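Safe Working Rules for a Two-Arm Cloth Folding Cell
July 15, 2024
By Maricica Manole and Teemu Valtonen

1. Background

Our project was to write a set of working rules for the two-arm folding cell in the Nerkik lab and to find out whether people could follow them. The cell is used for recording and testing folding motions on clothes, mostly T-shirts. Before May there was no written procedure. Each student learned from whoever had used the cell before, so habits differed from one person to the next. One student always reset the speed limit before a session and another did not know it could be changed.

Our supervisor, Ans Wuyts, asked for rules that a new student could read in one sitting. She also asked us to keep the rules separate from the risk assessment, which the lab already has and which belongs to Saeed Azimi.

2. What we read first

We started with ISO 10218, which covers industrial robots and robot systems, and ISO/TS 15066, which deals with people and robots sharing a space. We did not try to certify anything. We used them to learn the right terms and to check that we had not left out a whole subject. The robot maker's manual was more useful for daily questions, such as how to restart after a protective stop.

We also read the house rules from two other student labs, Grondus and Deda. The Grondus rules are long and cover many machines. The Deda rules fit on one page, but they say very little about two arms working at the same time, and most of our problems came from that.

3. How we worked

We watched sessions for several weeks and wrote down anything that made a person reach over the table, stop an arm or start a run again. Then we wrote a first draft and gave it to Sebastian Ciobanu, who had not used the cell. He ran a session with one of us sitting next to him and told us each time a rule was unclear. We changed the draft after that and did it again with the second version.

4. The rules

4.1 Before power on

The table paper must be flat and the blue tape lines stuck down along their full length. Loose tape can catch on the gripper fingers. Take off anything that is not part of the task. Check each emergency stop by pressing it and releasing it. Doing this on only one pendant is not enough.

4.2 Pendants

Both teach pendants stay on the desk beside the table during a run, with the screens up and the stop buttons clear. Do not put paper or a keyboard on top of them. The operator must be able to reach a pendant without standing up.

Sebastian pointed out that our first draft said "the pendant" all the way through. With two arms he could not tell which one we meant. The final text always says which arm a pendant belongs to.

4.3 Speed

The tool speed limit for student sessions is 500 mm per second. It is set on both arms and checked at the start. A faster run needs a second person at the desk and a note in the log.

4.4 Placing the cloth

Cloth is placed by hand only when both arms are stopped. Lay it inside one taped area and not across a line. Smooth out the large wrinkles but do not spend time on the small ones. For shirts, look at the edge the fingers will take and make sure it is lying on the table and not tucked under.

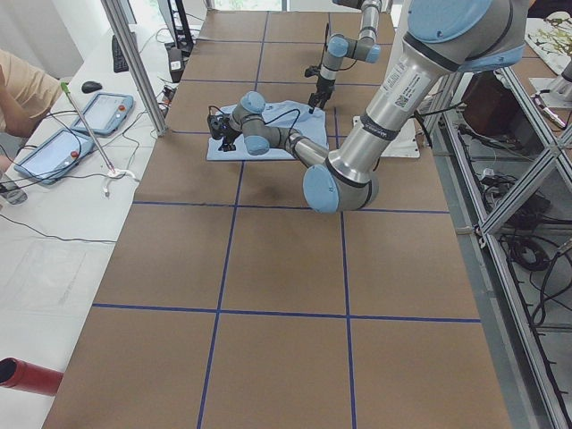
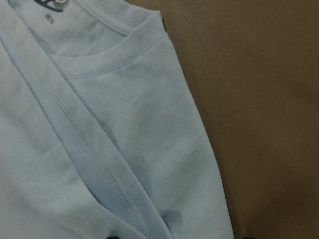 4.5 Two arms over the same cloth

Only one arm may move toward the cloth while the other is being jogged by hand. If both have to move, they must be under the same program. An arm that is waiting should be at its park position, with the gripper open. We added the part about the gripper after a run where a waiting gripper was still holding a sleeve and the other arm pulled on it. Nothing broke, but the run had to be thrown away and the shirt had a stretched seam.

4.6 Grasp height

The fingers should close on the fabric without pressing into the table. Start a new grasp point high and bring it down in steps of 2 mm. If the paper shows a fresh scratch, raise the point and write it in the log. Most of our protective stops during the first weeks came from grasp points that had been set too low and then copied to the next program.

4.7 Cables

Check the cable at each wrist through the full motion at low speed before the first real run. It needs enough slack to turn but must not drag on the cloth. Cables on the desk should be kept away from the operator's elbows.

4.8 Ending a session

Park both arms, power off, fold and store the clothes, and fill in the log. The log asks for the program name, the type of garment, any stops and any change to the speed limit.

5. Results

We compared the log before and after the rules were in use. In the period before, there were 44 protective stops. We cannot give a fair figure for the period after. Fewer people used the cell then, and the log had not been filled in the same way earlier on. What we can say is that stops caused by low grasp points became rare, and that the person running the session wrote down the cause much more often.

The rule people forgot most was the one about checking both emergency stops. Teemu made a short start-up card with a box for each arm, and it now lies by the keyboard. The park position rule was the least popular. It adds time to every run, and two students asked if it could be dropped for slow motions. We kept it.

6. Limits

The rules were tried by a small group, all from the same course. They cover soft items only. The Erdem group wants to use the cell for boxes later in the year, and sections 4.4 and 4.6 will not be right for that work. We also did not measure contact forces, so nothing in this report should be used to decide whether a person may stand next to a moving arm. The risk assessment decides that.

The full text of the rules is in Appendix A and the start-up card is in Appendix B. Changes should go to Saeed Azimi, who keeps the current version with the risk assessment.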